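**Endon guesthouse robot back on bed duty after gripper overhaul**

The two-armed robot that tidies rooms at the Gresemitz guesthouse in Endon is working again after a full service of its grippers, and the people who look after it could hardly be happier with the way it is closing.

The machine had been folding and clearing laundry on the upper floor since February. By the end of its first long run it was still getting through its rounds, but the left gripper had started to shut a little unevenly. One finger would arrive before the other, and thin fabric - pillowcases especially - would slide out on the slow side.

Halvard Kristiansen, the service technician at Ramau who keeps the robot going, spotted it first on a T-shirt. He had been watching the machine lift the same shirt over and over, and the collar kept ending up in a different place.

"You'd never see it with a towel," he said. "A towel forgives everything. A T-shirt tells you right away that your fingers aren't meeting in the middle."

The overhaul took 11 hours, split over two visits, and nearly all of that time went into the finger linkages. Each one is a small stack of metal links on pivots, and lint is their great enemy. Bedding sheds a surprising amount of it, and once it works its way in around a pin it packs down hard. Kristiansen took the linkages off one side at a time, laid the parts out on a tray in the order they came off, and cleaned every pivot with a nylon brush and a lint-free cloth before putting a thin film of grease back on.

He is very particular about the grease. Too much and it ends up on the sheets, which the guesthouse understandably doesn't want. His method is to apply it, cycle the fingers open and shut 100 times, then wipe away whatever has worked its way out. After that he closes the gripper on a strip of white cotton and checks for marks. If there's a mark, he wipes and cycles again.

The screws got the same care. Two on the left side had backed out slightly, enough to give the outer link a bit of play you could feel with a thumbnail. Both were replaced, along with their partners on the right, and all of them went in with a fresh drop of threadlocker. Kristiansen also drew a fine line of paint across each screw head and onto the link next to it. If a screw turns, the line breaks, and anyone walking past with a flashlight can see it.

The fingertip pads were the other big item. They had worn smooth on their leading edges, so the old ones came off and new ones from Tsang, the parts supplier, went on. Fresh pads sit slightly proud of worn ones, and that changes where the fingers meet, so the closing position had to be set again from scratch. Kristiansen does this with a feeler gauge and plenty of patience, nudging the zero point until both tips touch the gauge together. On this job it took nine tries, and he was grinning at the end of it.

Then came the arms themselves. Every joint was run slowly through its range with the room quiet and the windows shut, so that any grinding or ticking could be heard. There was none. The wrist camera lens was cleaned, and its position checked against a printed target taped to a board. It was off by a hair and was corrected in software.

Where to do the final checks was a matter of some debate. A workbench is flat, hard and well lit, and a robot that behaves beautifully on a bench can still make a mess of a duvet. Ramau decided to finish the job in one of the guest bedrooms, on a real double bed with real soft bedding, with the curtains open and daylight coming in from one side. Soft surfaces give under the fingers, and white-on-white folds are hard for a camera to tell apart, so it makes for a proper test.

The routine is simple to describe. A garment goes on the bed, the robot reaches out, takes hold, lifts, holds still, and sets it down again. The team ran 32 of those lifts on Saturday using shirts, a thin sheet and a pair of pillowcases. The fingers met evenly each time, and nothing slipped. Two lifts were stopped early when an arm came closer to the mattress than the safety margin allows, and that margin has now been adjusted to suit the height of the bed.

For the guesthouse, day-to-day care is now down to a short list kept inside the linen cupboard door:

- Brush lint out of both finger linkages at the end of each shift.
- Look at the paint lines on the screws. A broken line means stop and call.
- Wipe the pads with a damp cloth and let them dry before the first lift.
- Clean the wrist camera lens with the lens cloth only, never a towel.
- Coil up charging leads before driving the base across the carpet.

That last line was added by the housekeeping staff, who have become keen observers of the machine. They were the ones who suggested doing the brushing at the end of the shift, while the lint is still easy to shift, and Kristiansen says it is a better plan than his own. He is now writing it into the instructions Ramau hands out with its other service jobs.

The robot goes back to its normal round this week, starting with the upstairs rooms and moving down a floor once the new pads have bedded in. Kristiansen will be back to check the paint lines and take one linkage apart, just to see how much lint has found its way in. He is looking forward to it - there is a small wager with housekeeping over the answer. 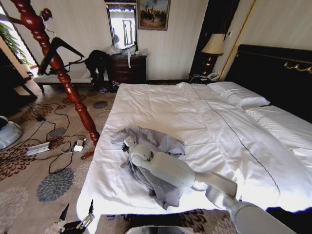
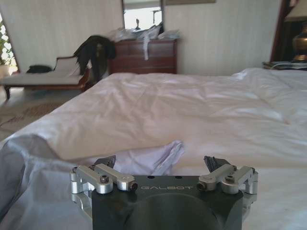 *First picture: an arm reaches across the bed to a gray garment. Second picture: the finger linkages and black fingertip pads, with the duvet beyond.*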